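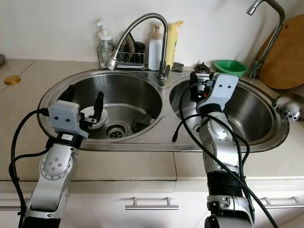
Why does a shared kitchen smell worse on some days than on others?
Mostly it is the bin, and how long the lid has been left up. In our block the drains came a distant second, and the fridge, which everyone blamed, hardly figured.

Smell and Blame in a Student Kitchen
Project report by Lucian Zamfir, Drirkberg block, second floor

Background
I chose this subject in February, when the smell on our floor had reached the stage where people ate in their coats on the stairs. My first plan was a study of bread mould. My tutor pointed out that four other students had got there before me and that one of them already had better mould.

Method
Residents of two kitchens, Brirkard and Bevora, were asked to score the air from 0 (nothing) to 8 (leave at once) whenever they came in to cook. A sheet was taped beside each door with a pencil on a string. The Bevora pencil went missing on the first morning and was replaced, and then the string went missing too. I also noted whether the bin lid was up, whether a window was open and when the bag had last been changed.

I collected 78 usable scores. A score was thrown out if it was higher than the scale allowed, which removed a surprising number, including an 800 in green ink.

Results
Brirkard scored lower than Bevora at nearly every time of day. With the lid down, most scores in both kitchens fell in the bottom half of the scale. With the lid up and the windows shut, Bevora produced nearly all of its top marks. Opening a window helped, though it also led to complaints about the heating, which I have left out as beyond the scope of this report.

Pouring hot water down the plughole made a small difference in Bevora and none I could measure in Brirkard. Cleaning the fridge changed the scores by almost nothing and took me an entire evening.

Problems
People who have just fried fish do not notice fish. I should have asked what each person was cooking. I should also have hidden the earlier scores, as several residents plainly copied the one above theirs.

Further work
I would like to repeat the test with a pedal bin. The accommodation office has been asked for one.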